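Wuvmont pauses robot assembly trials after gripper fault

Wuvmont has stopped trials on one of its two-finger assembly cells after the gripper let go of parts without warning and, in one case, closed again while a technician was reaching into the work area. There were no injuries. The company said the cell will stay off until its controller software has been replaced and checked.

The fault showed up during a long run of handling tests at the company's workshop in Adel. The robot was being used to pick up small black parts, including a T-shaped piece with a rubbery crossbar, and move them to and from a flat panel on a wooden workbench. The tests were meant to show whether the arm could do the job over a full shift with only light supervision.

According to a short report given to staff, the cell completed 521 cycles before the first drop was logged. Over the next 70 cycles it dropped the part 8 times. In each case the controller recorded a good grip right up to the moment the fingers opened.

"The log said it was holding the part, and the part was on the bench," said Johanna Wieser, who runs testing at the site. "If the log had shown an error we would have stopped at the first one. We kept going longer than we should have." 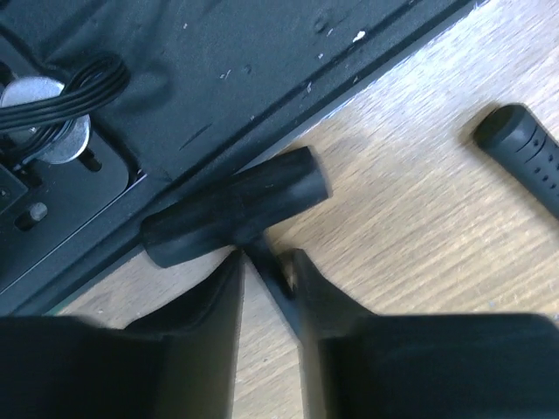
Page last changed: August 2026

The more serious event came after the last of the drops. A technician pressed the hold button on the pendant and reached in to pick up a part. The hold button stops the arm but leaves power on the gripper. While the technician's hand was near the fingers, the gripper closed on its own and then opened again. The technician pulled back in time and pressed the emergency stop.

Wuvmont treats this as a near miss under its own rules, and the cell was locked out the same afternoon. The arm was left in place so that wiring and settings could be checked as they were.

The first suspect was the gripper cable, which bends every time the wrist turns. It was tested along its full length and replaced anyway, but the drops came back when the cell was run with the guard closed and no one inside. The fingers were also swapped for a new pair. That made no difference either.

The cause was then traced to the way the controller handles a brief loss of signal from the gripper. When the signal drops out, the controller is supposed to hold its last command and raise a fault. A change made to the software in January had it send a reset to the gripper instead. The reset opens the fingers, closes them to find the zero position, and opens them again. No fault is raised, and the log keeps the last grip reading it had.

The software came from Fonseca, the firm that set up the cell. Fonseca has confirmed the error and says the January change was made to cut down on false stops at start-up. It was tested with the gripper empty. A corrected version has been sent to Wuvmont and to the other sites that use the same controller.

Why the signal was dropping out in the first place is less clear. Wieser said the most likely source is a power supply shared between the gripper and a second tool on the cell — the dropouts line up with the moments when that tool switches on. A separate supply has been ordered.

Maltex, which had planned to put a similar cell into use this year, said it has put off the start until the trials are complete. The company said it has not seen the fault on its own equipment, which runs an earlier version of the software.

Wuvmont has made changes of its own in the meantime. Reaching into a cell on the hold button is no longer allowed at Adel, and power to the gripper has to be cut before the guard is opened. The hold button on each pendant now carries a label saying that the gripper stays live. Drops will also be counted by a sensor on the bench, separate from the controller's own log, and a second drop in the same run will stop the cell.

The reset motion is slow but not weak, Wieser said. The fingers close at up to 4 times the force used for picking up light parts, which is enough to hurt a hand.

Testing will start again with the guard locked and no one in the work area. The first runs will repeat the same handling job with the same parts, and the signal will be cut on purpose at different points in the cycle to see how the corrected software responds. Wuvmont has not given a date for returning the cell to normal use.

Staff who have worked on the cell since January and remember a part being dropped are asked to report it to the test office, even if nothing was written down at the time.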